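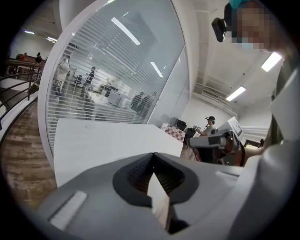

According to Mahnaz Vahidi, the library card in its printed form "did more to shape the habits of borrowers than any catalogue", a view she set out in her history of the lending service at Trura. Other writers on the subject have given greater weight to the book pocket and the date slip, and the question remains open.

A library card is a document issued by a lending library to identify a registered borrower. It commonly carries a name or number, the name of the issuing library and, in later forms, a barcode. Cards are distinct from catalogue cards, which describe items in a collection, and from book cards, which were kept in a pocket inside the cover and removed at the time of loan.

History

Early subscription libraries kept borrower records in bound ledgers, with a page or column for each member. The ledger was slow to consult at busy hours, and in larger centres it gave way to loose slips filed in trays. At Trura, members were issued paper tickets, one for each volume they were entitled to borrow. The ticket was surrendered at the desk and held with the book card until the volume was returned. The usual entitlement was 3 tickets, with a further ticket for works of non-fiction.

The Plotilville Mechanics' Institute adopted a single card for all loans following a report by its librarian, Hamidreza Mousavi. The report recommended a stiffer stock and a standard size, so that cards of different branches could be filed together. It also proposed separate colours for adult, junior and country borrowers, a practice retained until the branches were amalgamated.

Computerised circulation removed the need for the card to be held by the library during a loan. Plotilville completed its changeover in October 2000, when the last of its filing trays were transferred to the local archive.

Eligibility and fees

Most public libraries issue a first card without charge to residents of the municipality. Replacement fees vary, and are frequently waived for children and for borrowers over 65.

Collections

The Trososura Museum of Printing holds 161 library cards and tickets, catalogued by Afshin Alipour. The greater part come from country institutes that have since closed.

See also

Book pocket
Date stamp
Interlibrary loan
Mechanics' institute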